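4.3 Processor swaps and the refurbishment claim

The case for upgrading retired office workstations usually rests on one step: take out the old processor, put in a better one, and the machine is good for another few years. Resellers repeat this often. We are less sure. The Stornlow records list 1487 machines accepted for refurbishment, of which 1314 left the shop in working order. That looks like strong support until one asks what "working order" meant. In the Stornlow sheets it meant that the machine reached the setup screen. No memory test was required, and no load was placed on the new part.

The Iletti survey is larger, with 2162 machines, but it has a different weakness. It counts a swap as a success if the customer did not send the machine back. Customers fail to send things back for many reasons, including the cost of shipping a heavy tower. We do not think the two sets of figures can be added together, although this has been done.

A further problem is that both sources treat the socket as if it were never at fault. In a land grid array socket the fine contacts are on the board side, and a bent one may show up only as a missing memory channel. A shop that tests with a single module in a single slot could easily pass such a board. Figure 2 gives the parts involved at the point where most written procedures become vague.
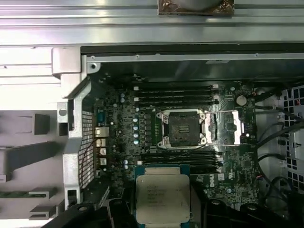
Figure 2. Intel Xeon processor held over the open chassis of a Dell workstation, just below the empty socket. The load plate is open and the memory slots above and below the socket are empty.

Gunawardena objects that we ask too much of a small repair shop, that a full memory test on every board would take longer than the swap itself, and that a bad channel would be noticed by the buyer soon enough. The first two points may well be right. The third is the assumption we are questioning, and the Prolora return forms, which have no box for memory faults, cannot settle it. Until a source records which slots were filled during testing, we treat the published success rates as upper limits.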